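Evening Line Cooks and Dining Room Staff, Greco, Pendance Location
Posted 4/21/19 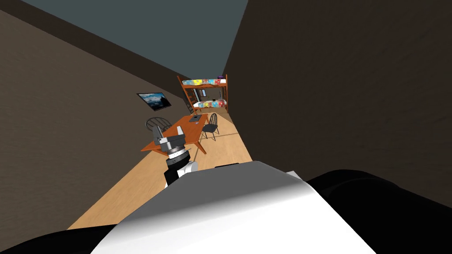 Do I need restaurant experience to apply?
For the line cook jobs we want at least one season in a working kitchen. For the dining room and dish jobs we will train you.

Greco is a family restaurant serving Greek and southern Italian food. Our first place, on Lomard Street, has been open since 1998. The Pendance location opened in March and is busier than we planned for, so we are adding people to the evening crew.

Open positions

Line cook, grill (full time, evenings)
Line cook, cold station and desserts (full time, evenings)
Server (part time, 5 shifts every two weeks to start)
Busser and food runner (part time)
Dishwasher (full time or part time)

Hours

Dinner service runs from 5 until 10. Cooks come in at 2 to set up their stations and are usually out by 10:45. Servers and bussers come in at 4. We are closed on Thanksgiving, Christmas Day and Greek Easter, and the kitchen closes for one week in late summer. Everyone on the evening crew works at least one weekend night. If you have a class or a second job, write your hours on the application and we will tell you whether they fit.

What line cooks do

You will run one station during service and do the prep for it beforehand. The grill station handles lamb chops, chicken, octopus, whole fish and all the skewers. You need to be able to cook fish on the bone and keep track of several tickets at the same time. The cold station handles salads, spreads, cheese plates and desserts. Most of the desserts are made in the morning by our baker, so at night the job is cutting and plating. Both stations label and date everything that goes back in the walk-in, and both break down and clean at the end of the night. You should be comfortable lifting a 50-pound bag of flour or onions.

What dining room staff do

Servers take care of a section, know the menu and the daily fish, and close out their own checks. We taste new dishes together before service so you can describe them to guests. Bussers clear and reset tables, fill water, and carry food when the kitchen calls for hands. Servers must be old enough to serve alcohol under state law. Bussers and dishwashers must be at least 16.

Pay

Cooks start at $17 an hour, more with experience. Dishwashers start at $14. Servers and bussers are paid an hourly base plus tips. Tips are pooled by shift, and a share goes to the bussers and the dishwasher. Full-time cooks start at a minimum of $682 a week before taxes once training is finished. Lead cooks start at $872 a week. Pay is every two weeks by check or direct deposit.

Full-time staff get 7 paid days off after the first year and can join the health plan after 90 days. Everyone who works a dinner shift gets a meal at 3:45. Kitchen staff are given two coats and aprons, and we pay for laundering them. You bring your own non-slip shoes. Knives are provided, but most of the cooks use their own.

Training

New cooks spend four shifts next to the person they are replacing or joining, then work two slower nights alone. Servers follow another server for three shifts and take a short menu quiz. Training shifts are paid at your full hourly rate.

Moving up

Two of our current lead cooks started as dishwashers at the Lomard Street kitchen. If you want to learn a station, tell the chef and you can come in early for prep hours when they are available. We do not promise a date.

How to apply

Come by between 2 and 4 in the afternoon and ask for Theano Politis, the general manager. Paper applications are at the host stand. Bring a list of your last two jobs with a phone number for each. A resume is fine but is not required. Please do not call during dinner.

Cooks who look like a good match will be asked back for a paid trial shift of three hours. Food handler cards are required by your second week, and we will pay the fee if you do not already have one.

We take applications until the jobs are filled. Street parking is free after 6. Before that, staff use the gravel lot behind the Grinamano bakery, and the bus stops across from its front door.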